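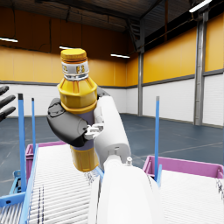 Packaging and the Household, 1850 to the present
Handout 6: The bottle, the cap and the label
Tutor: Consolacion Cruzado

Read this before the session, please, and not during it. I can see you from the front.

Where we had got to

Last time we left the Victorian grocer scooping sugar out of a sack and twisting it into blue paper. Some of you thought this sounded charming. Most of it was. The rest was sand, plaster and whatever had fallen off the grocer, and the demand for sealed packets grew partly out of a wish to eat less of all three. Once goods came in a closed container the buyer could no longer look, sniff or prod. Something else had to do the persuading, and that something was the container.

This week we take the plastic bottle, which entered the kitchen after the Second World War and has shown no sign of leaving.

1. Shape

Glass bottles were mostly round for good reasons. A round wall spreads pressure evenly, has no corners to chip, and rolls along a production line without much fuss. Plastic could be blown into nearly any mould you cared to cut, and for a while manufacturers cared to cut all of them. There were bottles with waists, bottles with shoulders, bottles shaped like lemons.

The usual method is blow moulding. A tube of softened plastic is closed in a mould and inflated until it meets the sides. Look underneath any bottle of washing-up liquid and you will probably find a seam across the base where the tube was pinched shut. I ask every year for people to check this at home, and every year somebody brings in a saucepan.

Ribs, facets and grooves do structural work. A thin flat wall bends when you squeeze it, while a folded one resists, for the same reason that a sheet of corrugated iron will hold up a shed roof. The maker can then use less plastic and describe the result as elegant. Facets also catch the light on a shelf, and the marketing department will tell you they were its idea.

2. Colour

Colour on a bottle is a promise about the contents, and a loose one. Yellow is supposed to mean lemon, butter, sunshine or cheapness, depending on the aisle. Green meant mint until it was asked to mean virtue. White has stood for purity since the first soap wrappers, even on products that would strip a gate.

None of these meanings is natural. They were learned, shelf by shelf, and they vary from country to country. Students who grew up elsewhere are asked to come ready to contradict me.

For discussion we will use the Otby case, which is in your reader. Otby sold a perfectly decent floor polish in a brown bottle for 17 years. A new manager moved it into a bright yellow one, changed nothing inside, and received a small heap of letters complaining that the polish no longer smelt right. The firm wrote back to say that the recipe was the same. It then received a second heap from people who did not care to be told so. The letters are very good and I recommend the one from the retired organist.

3. The cap

The cap gets two pages in the standard textbooks and deserves a chapter. It has to keep the contents in, let them out, do so in the right amount, and survive being cross-threaded by someone with wet hands at six in the morning. The ridges round the side are there for grip, and also help capping machines to get a hold.

Note three stages in the reading: the cork, the metal screw cap, and the plastic closure with its hinges, spouts and tamper bands. The child-resistant cap belongs to the last stage. Dalisay's chapter is the clearest account of how such caps are tested, which involves giving a closed container to a group of small children and waiting. Adults are tested too, and older adults in particular, as a cap that defeats everybody is merely a lid on a very small safe. I am told that most households solve the problem by asking the nearest eight-year-old.

4. The label

A label has several readers and is written for all of them at once. The shopper gets the name, large. The law gets the weight, the address and the warnings, small. The till gets a barcode. The result is a piece of prose with no author, and we will spend half an hour reading one aloud, taking turns, which is always more moving than you would think.

Watch for words that sound like facts. "Improved" does not say on what. "Up to" is among the hardest-working phrases in English. The Tedico range in your reader managed "new" on its labels for about 30 months without a blush.

Compare this with the earliest printed wrappers from Handout 3, which claimed to cure baldness, gout and low spirits. The modern label claims far less and uses far more ink to do it.

5. Afterwards

The bottle's useful life in the house may be a few weeks. Its life after that is the subject of Handout 7, so please hold your fury until then. It is enough for now to notice that deposits on glass bottles were once ordinary in this country, that children made a fair income from them, and that throwing a container away had to be taught. Dadari's essay covers the teaching. It is dry in places, but so is the material.

Reading

Essential: Dalisay, chapter on closures, reader p. 179. The Otby letters, same volume, directly after.
Further: Dadari, "Empties", reader p. 361. Skip the appendix unless you have feelings about crates.

To bring

One empty container from home, rinsed. I do mean rinsed. The November group will remember the fish sauce, and so does the carpet.

Written task

Choose one container you use without thinking. In two pages, say what it assumes about the person holding it: how strong they are, how well they see, how many hands they have free, whether they can read. Photographs are welcome but do not count towards the two pages. Neither does a title in very large type.

Hand in by 22/04/2021, on paper, stapled. Paper clips come off in my bag, and last year one student received a mark for somebody else's thoughts on mustard.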